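Can the other side ask for a review after the appeal court has already ruled?

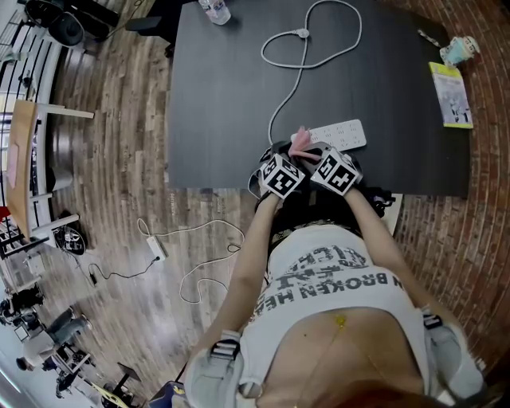 Justholm, 29/04/2024
Posted by Berhanu Beyene

Hello all, I hope somebody kind can help me. My cousin was cleared on appeal in April, after a long business over a boundary wall and some words said across it, and we all thought that was the end of the matter. Now the neighbour's solicitor has written to say they are asking for a review. The letter is 2 pages long and I have read it so often I could recite it! Does this mean the whole case is heard again, witnesses and all? And does he have to pay anything? He has already spent 1,270 on fees.

Trornilik
Sorry to hear it, what a worry for the family. In most places a review is a much smaller thing than an appeal. The judges look at whether there was a plain mistake in their own ruling, and they don't usually call the witnesses back. Do check the time limit, though. Where I live it was 60 days when my brother-in-law went through it (a different sort of case, mind you, a shop lease), but it varies a good deal, so ring the court office and ask, with the case number in front of you. Ours was 327 and I still remember it. They can't give advice but they will tell you whether anything has been lodged. A solicitor's letter alone doesn't mean it has.

Drenomine
Don't pay anything until he's had proper advice. My neighbour got a letter like that once and never heard another word.

Lemma
Agree with Trornilik. Keep the envelope too, for the postmark.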